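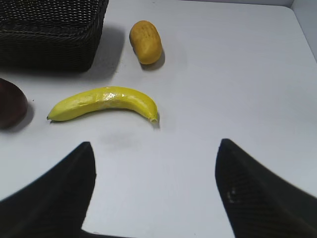 Subject: Re: [stilllife-props] Finish on display fruit, and baskets
From: Gwendolyn Iwasaki

Replying inline, as there are several separate points in this one.

> We are replacing the fruit for the October evening class at Sullville.
> The old set is all gloss and under the daylight lamps every piece
> carries a hard white spot, which beginners then paint as if it were
> part of the fruit. Is there any reason not to go for matt throughout?

I would keep a mixture. A banana with a strong highlight along the upper ridge gives people something definite to measure against, and the ridge is where they most often go wrong in any case. They draw the banana as a plain crescent and leave out the flat faces. With a continuous highlight they can find the change of plane before they start on the colour.

The rounder pieces are better matt. The short orange-yellow one (catalogued here as mango, although one of our tutors has it down as a papaya) has a speckled, dull surface with a few shallow dents near one end. Put it beside the banana and you have two yellows of similar value, one glossy and one flat, on the same ground. That is a full evening's work for most people and needs nothing else on the table.

> Grapes have been the real nuisance. Ours are one flat purple and look
> like beads. Has anyone found a bunch with a convincing bloom?

Yes, with reservations. Look at the shaded side before you buy. On the better bunches the bloom is a thin, slightly uneven coat, heavier on the side which will face up, and the skin under it varies from red to nearly black. On the cheap ones the grey is sprayed evenly from all directions and kills the form. You also want a few grapes left clear enough to take a small highlight.

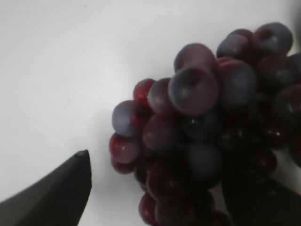 Grapes on the white top. Bluish haze on the upper faces, dark red to almost black underneath.

The Griltent bunches I handled at Gultbridge had a coat that came off on the fingers, so pick them up by the stem. Do not wipe them with anything damp. A soft dry brush is enough. If the bloom has already worn through in patches, a little talc worked in with the same brush will carry you to the end of term, but it will not last in storage.

> Also, what are people using under the fruit? We have a green cloth
> which I would happily see the back of.

Plain white or very pale grey, smooth, no pattern. Shadows are the reason. On a pale top the cast shadow stays soft and you can see where it tightens up at the point of contact, which on dark cloth is lost altogether. A tall piece placed near the basket will sit in or beside the basket's own shadow, and you should decide whether you want that before the class arrives. I leave a gap of 10 cm as a starting point and adjust from there.

> Last one. Basket or bowl? Coelho have a wicker basket in black, but I
> wondered whether it would be too heavy.

Basket. The dark weave is useful as the low end of the tonal range, and it makes the yellows easier to judge. Two cautions. A tight regular weave tempts people to draw every loop, so set it at the back of the arrangement, partly out of the view most of them will have. And check that the rim is level. Ours went out of true after being stacked, and a leaning rim makes trouble for anyone trying to get the ellipse right.

For storage, bag the grapes separately. Glossy fruit can go together in a box with tissue between the pieces. Matt fruit marks if it rubs, and the dents do not come out. I have a stock list in plain text with more than 300 entries, covering fruit, vegetables and bread, with notes on finish against each. Fruit starts at line 73. It will want editing for your own shelf numbers, and the size column is missing for anything bought before we changed supplier.

One thing I have not settled is lamp height. We run ours fairly low and off to the left, and I suspect this exaggerates the gloss problem you describe. If you can say how high yours are, and whether they have diffusers on, I will set up the same and compare.

Gwendolyn

--
stilllife-props: message 838
To leave the list, send a blank message with "unsubscribe" as the subject.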